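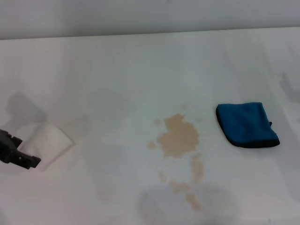

# Bellamy Household Hints

A collection of 1,157 short household hints, typed up from the "Round the House" column of the *Bellamy*, the weekly paper of Iltuvton. The column took letters from readers on cleaning, mending, storing, cooking and getting marks out of things, and it ran for decades under several editors who clearly had very different ideas about vinegar.

I love this material. It's practical writing by people who weren't writers, and you can watch a piece of advice travel: somebody sends in a trick with cold tea and a chamois, and a few years later it's back with the chamois swapped for newspaper and a stern warning about varnish. If you care about food history, everyday chemistry, dialect or just how folks used to get candle wax off a tablecloth, I think you'll have a great time in here.

## What you get

```
hints.csv one row per hint
letters.csv one row per published letter
topics.csv the topic list, with notes
substances.csv old names and their modern equivalents
notes/ transcription rules, open puzzles
```

Everything is plain UTF-8 with commas and double quotes. It opens fine in a spreadsheet, though some programs will turn `1/2` into a date if you let them, so import the `amount` column as text.

## Fields in hints.csv

| Field | Meaning |
|---|---|
| `hint_id` | Stable ID, never reused |
| `letter_id` | Links to `letters.csv` |
| `text` | The hint as printed, spelling kept |
| `text_plain` | Same hint in modern spelling |
| `topic` | One main topic from `topics.csv` |
| `target` | What's being cleaned, fixed or kept |
| `problem` | Mark, smell, squeak, pest and so on |
| `substance` | One or more, separated by semicolons |
| `amount` | As printed, no conversion |
| `warning` | `y` if the printed hint includes a caution |
| `repeat_of` | ID of an earlier hint, if it's clearly the same one |

A letter can hold several hints. One reader from Kuton managed nine in a single letter, all on the subject of suet, and every one of them is worth reading.

## A few to start with

These are from `text_plain`:

> A ring left by a hot cup will often lift from a waxed table if rubbed with salad oil and a very little salt. Go with the grain.

> Coffee on linen: do not rub. Lay the cloth over a basin and pour warm water through from a height, then borax if the mark remains.

> To keep a drawer from sticking, run the stub of a candle along both edges. Soap will do, but draws damp.

> My mother kept her onions in old stockings with a knot between each, and cut one off as she wanted it. None ever went soft.

Stains are the biggest topic by a long way, and coffee, tea and ink fight it out for the top spot depending on how you treat "tea or coffee" as an answer. (I split them into two problem values on one row. Filter on `problem` containing the word, don't match the whole cell.)

## How it was made

Sheila Wragg had been clipping the column for years and pasting it into ledgers, and those ledgers were the starting point. Pauline Hebden filled the gaps from the paper's own bound volumes. I typed, Pauline typed, and Derek Goodall typed the whole laundry section over one November because he got interested in bluing and couldn't be stopped.

We worked by hand from the page. We did try text recognition early on, but the column was set in tiny type on thin paper and the results were hopeless with fractions -- a quarter ounce of oxalic acid is not a place where you want a guess.

Then 300 of the hints were coded twice, by two people who hadn't seen each other's sheets. We agreed easily on `target` and `substance`. We agreed much less on `topic`, mostly on the line between *Kitchen* and *Preserving*, and the notes for both topics were rewritten afterward. The rewritten notes are the ones in `topics.csv`. All rows were then checked against them.

## Who wrote in

The paper printed a name, initials or a pen name with 792 of the hints. The rest ran unsigned. Pen names are kept as printed, because they're wonderful ("Tried It Twice" turns up over and over and seems to disagree with everybody). Full private names have been cut down to initials in the public files. Please don't try to work backward from initials and street names to real families. If you think a hint came from your own relative, write to us and we'll gladly look it up.

## Substances

`substances.csv` came from Esben Frandsen, who knows far more about old pharmacy labels than the rest of us put together. It matches things like *spirits of salts*, *hartshorn* and *salts of lemon* with what they'd be called now, plus a hazard flag.

One entry is still open. *Drostidel* shows up in a handful of hints as something you brush onto felt and leave overnight. It may have been a local shop's own powder. If you've ever seen a tin or an ad, open an issue -- I'd be thrilled.

## Please read before you try anything

These are historical texts. Some of the advice is lovely and some of it could hurt you. A blank `warning` field means only that the paper didn't print a caution. Several hints mix products that should never meet, and a few recommend cleaning gloves with gasoline indoors, near a stove. Rows with a known hazard carry a flag through `substances.csv`, but the flags haven't been reviewed by a chemist for completeness, so don't build a home-advice tool on top of them.

## Known gaps

- Some volumes are missing pages where readers cut out the coupon on the back. Hints that break off are kept and marked `[torn]`.
- Knitting and dress patterns were left out. They need a different layout entirely.
- Iltuvton and Kuton dominate. The farms farther out hardly appear, even though the paper was sold there.
- `repeat_of` is cautious. If the wording had drifted a lot, we left the field blank, so real repeats are undercounted.
- Temperatures are nearly always words ("a slow oven", "blood warm"). We haven't turned them into numbers.

## Good uses

People have already used early copies for a school unit on acids and bases and for a talk on spelling in readers' letters. I'd love to see somebody trace borax through the whole run. The `notes/` folder also has 50 hints that none of us can make sense of, some with our best guesses, and those make a really fun evening with older relatives.

## Fixing things

Corrections are very welcome! Give the `hint_id`, the current text and what you think it should say. For a change to `text`, Pauline checks the printed column first, so it can take a while. Changes to `text_plain` and `topic` go faster. Please don't modernize `text`, even when the spelling hurts.

## License and credit

Our transcriptions, coding and notes are CC BY 4.0. Credit "Bellamy Household Hints" and link to this repository.

Thanks to Mervyn Stockdale, who carried the bound volumes up two flights of stairs and back down again, and who has asked me to put on record that the hint about squeaky boots works.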